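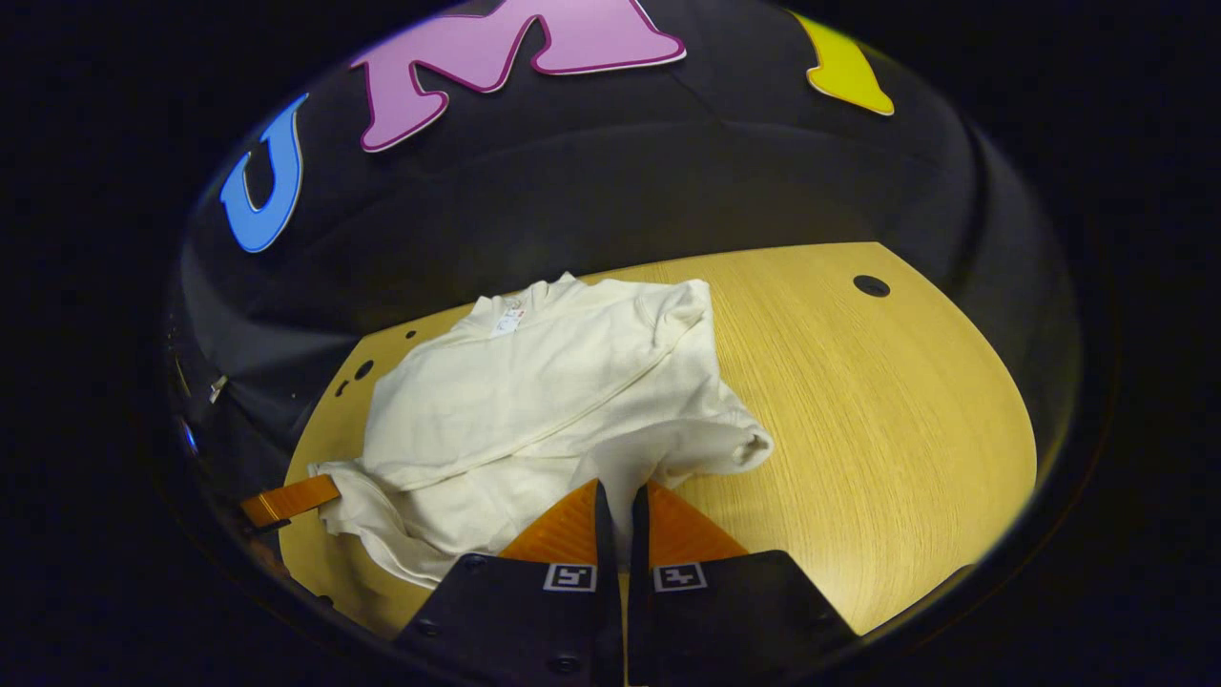

Howard Clegg's objection to last session's notes was that they treated the price of a sofa as the price of the frame, when most of the money goes into the seat. He is right about the Mellor range, so the costing is redone below.

Unit 4: Costing an upholstered piece

Mellor two-seat sofa, retail price 1,268 dollars. Work backward from retail to the factory price before you split anything. Freight from the Skimham plant is a separate line and does not belong under materials.

Seat and back filling
Foam is bought by density and by volume. A denser core costs more and keeps its shape longer. Feather wrap is priced by weight.

Frame
Kiln-dried hardwood rails, corner blocks glued and screwed. Legs are bought in.

Cover
Fliltis supplies fabric by the roll. Allow extra for pattern matching on stripes and large prints. Plain fabric can be cut closer.

Fixed costs
Irurby spreads its tooling over a run of 2,000 pieces. A shorter run raises the unit cost even if nothing else changes.

For next session, redo the Mellor sheet with a leather cover and bring 2 copies.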